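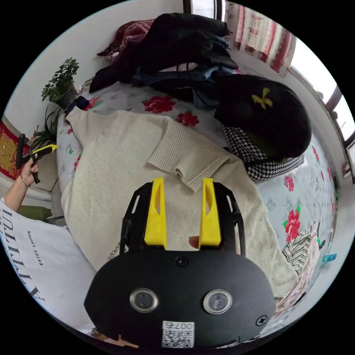
*4 min read*

**Re: [ustero-manip] Does bed clutter hurt the sleeve fold?**

Pramila Upadhyay wrote:

> I read the March notes on the garment runs and I'm still unsure what changed between the two policies. The notes say "clutter" but they don't say if you mean stuff near the garment, stuff anywhere in view, or a busy sheet underneath. Those seem like three different problems to me.
>
> Also, how was success scored? If a sleeve landed on the body but twisted, was that a pass?
>
> And is the data from one gripper view or both? We have a small set collected the same way at our end and I would like to know if it's worth merging before we label any more of it.
>
> Pramila

Hi Pramila, hi all,

Sorry, the notes were written for the three of us who ran it. I'll take your questions in order.

**What changed**

Both policies use the same network and the same training code (Gil, main branch, default settings). Both were trained on 1,000 demos done with hand-held grippers. The only difference is which demos went in. Set A was collected on a cleared surface with a plain cover. Set B was collected in bedrooms in Fliltville, on the bed, with whatever was already there. Jackets piled up by the wall, bags, blankets, printed sheets.

So by "clutter" I meant all three of your cases at once, and you're right that this is a weakness. We didn't vary them one at a time. If I had to guess, the sheet matters more than the pile. A cream sweater on a flowered sheet has an edge you can find, but the print gives the network a lot of other edges to look at, and set A has none of that. The pile at the far side of the bed mostly stays in the upper part of the view and doesn't move.

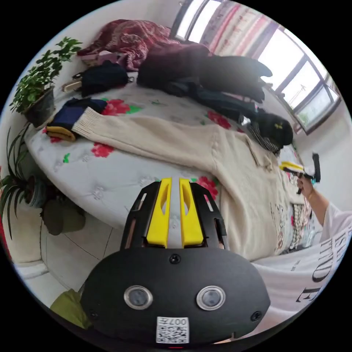 The part that does move is the other gripper. With two tools working, each camera can get the partner hand and arm in view. We left those pixels in for the human demos and did nothing clever about the fact that the robot has no T-shirt sleeve or wrist. I expected this to hurt and tried a masked version early on. It trained fine but was slower to run, and the folds looked the same to me, so we dropped it. I did not run a proper comparison, so please don't cite that.

**Scoring**

One trial is one sleeve, starting from a spread garment. A pass means the cuff ends up on the body and the gripper has let go. Twisted sleeves count as a pass as long as the cuff is on the body. I know that's generous. We went with it because two of us scoring the same video disagreed on twist all the time and almost never on cuff position.

Results on the robot, bed with a printed sheet, same garments for both policies:

| Policy | Trials | Passes |
|---|---|---|
| Set A, plain | 125 | 69 |
| Set B, bedrooms | 125 | 78 |

Set B did better, but with this many trials I wouldn't lean on the gap. It could easily be noise. What I am more willing to say is that the failures are different. Set A often closes on the sheet next to the sleeve and lifts a fold of bedding. Set B gets hold of the garment most of the time and then fails later, usually by pulling the whole body along with the sleeve. Fuzzy fleece is the worst for this.

**Which views**

Both, left and right, synced with Ilel. We drop a demo if either stream has a gap in it. Each tool's pose is stored relative to its own start and we also store the pose between the two tools. If your set only has the first of these you can still merge it, but you'll have to train without the second input for everything, ours included.

Check your labels for the tools too. The stickers on the housings look a lot alike in a small thumbnail, and I mixed up two sessions that way. Go by the QR code and leave the printed number alone.

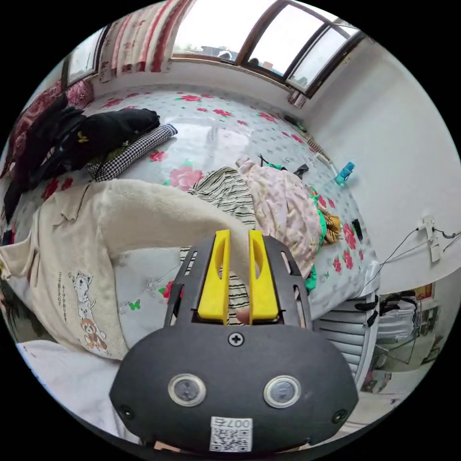
*Gripper camera view: fleece with a printed cat on the bed, window behind.*

**Merging**

I'd hold off on labeling. Send me a handful of raw demos first and I'll run them through the same filter. What I want to see is how much time the fingers spend out of view of the garment. In our bedroom demos people wander off between the first sleeve and the second, and those stretches needed trimming before training was any use.

Next I want to split the three kinds of clutter the way you suggest, starting with the sheet. Same garments, same bed, printed cover against plain cover, nothing else on it. If anyone at Ustero has robot time free in the mornings, please write to me off list.

The trial videos are in the shared folder. The scoring file has a column called "pull" which is my own rough note on how far the body slid. Ignore it for now, I changed how I filled it in partway through.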